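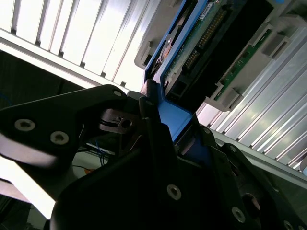

Progress report to the Livanell Fund, covering work through May
Submitted by the Brirkdale Boxing History Project

The grant was for three things: recording old fighters before they forget the good parts, scanning what they kept, and putting up a small display at the Bostedholm gym. We have done most of the first and a fair amount of the second. The third is a wall with a nice coat of paint.

Interviews. We promised 13 and have recorded 8. Retired boxers are generous people but they do not keep appointments. One interview ran past midnight and covered a single six-round fight, which by our count took longer to describe than it did to lose. Transcripts of five are finished. The other three are slow going because the subjects acted out the punches instead of saying them. 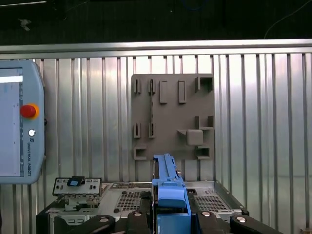
Scanning. We now have 516 items in the archive: fight cards, ticket stubs, gym ledgers, clippings and a great many photos of men in robes looking to the left. Most have a year attached. Where two families gave us different winners for the same bout, we checked the newspapers, found a third version, and logged all of them.

The Gallagher Cup. Your last letter asked about the trophy. We have traced it through the club minutes up to the year the gym moved, when it was "put somewhere safe." We are still looking for the safe place.

Budget. We are $300 over on scanning supplies, nearly all of it archival sleeves. Fight posters come in every size except the ones sleeves are sold in. Travel is under budget by more than that, and we would like your approval to move the money across.
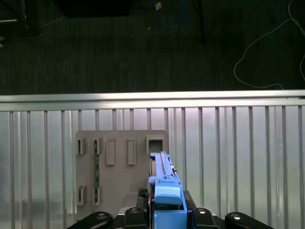
Gripper with blue parts, near the gray fixture board.

Next period. Five interviews remain, two of them with cornermen who have asked to be recorded separately. Display text goes to the gym for comment next, and we expect plenty. We still plan to open in the fall, at seven in the evening, after the juniors finish training and the floor has been mopped.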